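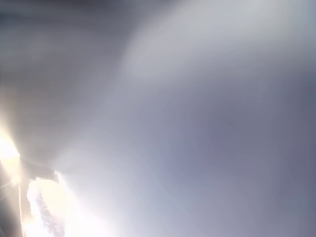

Photo: Kgomotso Modise, Favstead Building Support

Ticket 73 – Strong glare at the work table, room 7
Building: Visser
Category: Lighting and blinds
Opened by: Nokuthula Steyn
Handled by: Kgomotso Modise
Status: Waiting for part

Nokuthula Steyn wrote:
Good morning. I want to report again the glare in room 7. When I sit at the table and look to the left, there is a light so strong that I cannot see well what is next to it. The middle of it is only white, and at the side it becomes a little yellow. Things that stand near to it look dark and I see only their shape. After one hour of work my eyes are tired and I must move to the other side of the table, where is not enough place for my papers.

I already tried to turn my chair. It helps for reading but not for writing, as then my own hand makes a shadow on the page.

Kgomotso Modise wrote:
Hello Nokuthula, thank you for the clear message. In the photo at the top of the ticket the white spot is at the left, and the light spreads up from it and makes pale everything close by. Before I order anything, please answer these:

Is it the same in the morning and in the afternoon?
Is the Harkia lamp switched on when you notice it?
Can the blind on the left window close completely?

Nokuthula Steyn wrote:
1. It is worse in the afternoon, from 2 until I go home. In the morning I can work.
2. Yes, the lamp is usually on. I did not think to switch it off, I will try today.
3. The blind closes, but it stops before the window sill and there remains an opening. I pulled the cord with some force and it did not go lower. I did not want to break it.

Nokuthula Steyn wrote:
I tried it with the lamp off. The glare is smaller but it is still there. With the lamp off and a piece of cardboard in the opening under the blind, I can work normally. With the lamp on and the cardboard in place, it is also not comfortable. So I believe there are two problems at the same time. I am sorry if this makes the ticket more complicated.

Kgomotso Modise wrote:
No need to be sorry, this is very useful. I came to the room at lunch time and did the following:

Lamp: the Harkia was set at 100 percent and the head was pointing over the table in direction of your chair. I turned the head to the wall and reduced the brightness to 50 percent. Please do not turn the head back before we have tested it for a few days. If 50 is too dark for you, go up in small steps with the wheel at the base.

Blind: the cord is fine. The fabric is too short for this window. I compared the label with our list and it is the blind for room 2, which has a lower window. Probably they were exchanged when the blinds were washed. I looked in room 2 and there the fabric lies folded on the sill.

I wanted to exchange them immediately but one bracket in your room has a crack, and I prefer not to hang the longer blind on it. A new bracket is ordered from Flenia.

Nokuthula Steyn wrote:
Thank you for the quick visit. The lamp is much better now. I raised it a little for drawing and put it back after. The cardboard stays in the window for the moment, I fixed it with paper tape, which does not leave marks on the paint. If the cleaning people see it, please tell them that they should not throw it away.

One more question. The table itself has a shiny top and I see also the reflection of the window in it. Is it possible to get a mat?

Kgomotso Modise wrote:
I told the cleaners, and I left a note on the cardboard also. For the mat: we have gray felt ones in the store room, I will bring one when I come with the bracket. It must be a bit smaller than the table – the large ones are all given out until October.

Flenia confirmed the bracket but not yet the delivery day. I keep the ticket open. When the part arrives I will need the room for one hour, preferably before 2, so please write here which mornings you are not using the table.

Nokuthula Steyn wrote:
Any morning is possible if I know it the day before. The smaller mat is fine.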